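Posting a quilt overseas without paying a fortune?

Bastos Crafters Help > Selling and sending

Hidayah Wibisono
I've just sold my first quilt to someone outside the country and I'm thrilled! Now I have to get it there. It's a double, cotton throughout, and it's a great fat lump when folded. The post office quoted me by size as well as weight, and the size price was horrible. Can I squash it flat, or will that ruin the wadding? And is a box better than a bag? 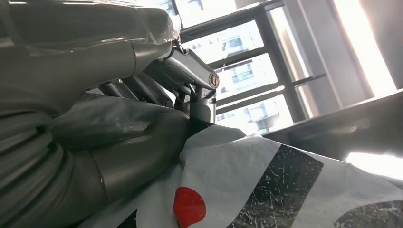 Trastano
Congratulations, what a lovely thing to sell! Squash it, by all means. Cotton wadding copes very well with a few weeks under pressure. Clear plastic wrap creases and bunches up wherever it likes, so smooth it as you go and put a layer of clean cotton sheet between it and the quilt. Roll it with the top facing outwards — you get softer creases that way — and kneel on it while a friend does the tape. My last one was 80 cm across before rolling and went into a bag I'd have sworn was meant for a jumper. Bag every time for me, as long as there's a waterproof layer inside.

Put a second address label inside too, in case the outer one gets torn.

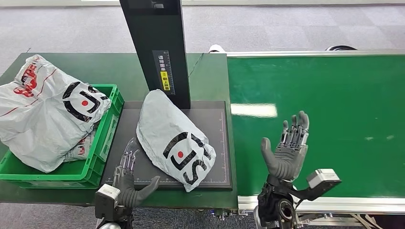
Also weigh it fully packed, tape and all. Mine was 30 g over the band the first time and I had to start again at the counter with a queue behind me.

Gerton_Quilts
box. bags get ripped

Hatari
Either is fine if it's well wrapped. Do fill in the customs form properly, with "handmade cotton quilt" and the real price. I wrote "gift" once and it sat there for about 3 weeks. Tell your buyer to shake it out and air it for a day, and it'll puff up beautifully.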